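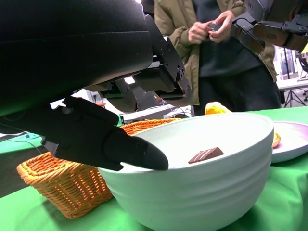

Sunday, 30 January 2022. Tabletop station, Iserine laboratory

The station was opened at nine. Leonor Azevedo was present for the Catterall group and remained until the midday break. The green cloth was retained from last week, as were the bowl and the basket.

The work under review is the handling of small food items at table, with the white bowl and a piece of milk chocolate as the principal task. A ridged bar segment against the inner wall of a deep bowl is a fair test of a gripper. The finger must pass over the rim and come down at an angle, and the wall leaves little room beside the piece. A child of four does this without instruction.

Ms. Azevedo asked whether the department was prepared to state that a machine can lay and clear a family table. I replied that it was not. Our plan calls for 500 trials before any statement is made, and the Omov report, which runs to 874 entries, does not treat deep bowls at all. She considers May a reasonable date for a first opinion. I consider it early.

Bread and other soft foods are to be recorded under a separate heading. The request to Tusetex for 2 further cloths in the same green has been signed and will go out tomorrow.

Station closed at five. Log countersigned.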